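About Karketcombe

Karketcombe designs and sells small drawer storage for desks, benches and shelves. The company occupies 427 square meters on one floor, divided into a drawing office, a molding shop and a fitting room where each drawer is checked against its case before packing.

The current catalog lists 118 parts. Most belong to two lines. Holo is the open-fronted line, in which the lower compartment has a cutout and no door. Jernley is the closed line, with full-width fronts and a center pull. Parts are not interchangeable between the two, except for the knobs and the label holders.

Drawer fit

Side clearance on all Jernley drawers is 4 mm in total. The drawer must run its full travel when pulled from one side of the front, which is how most people open a small drawer when the other hand is busy. Stops are molded into the case. A drawer can be lifted over the stop for cleaning and put back without tools.

Contents are treated as part of the fit. Cards, small cartons, screws and thread all load a drawer differently, and a carton that lies flat with the drawer open may still catch the upper rail if its flap stands up. Trial loads are kept on a shelf in the fitting room and replaced when the corners go soft.

Units are also checked on covered surfaces. A printed tablecloth lets a light case slide where bare board does not, so base friction is recorded for both.
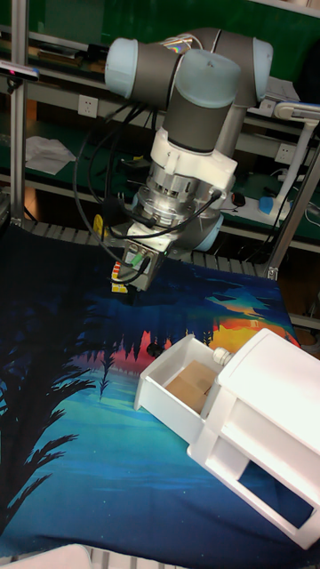 Jahangir Dewan wrote to us in February that his unit held its place on an oilcloth but crept forward on cotton, and asked whether rubber feet could be supplied separately. They can. The part number is 2851, and one set fits any case in either line.

Spare drawers and knobs are sold singly. Trade orders outside the region go through Keskin, which holds stock of both lines. The counter at Karketcombe opens at 8:30 a.m. and closes at 4 p.m.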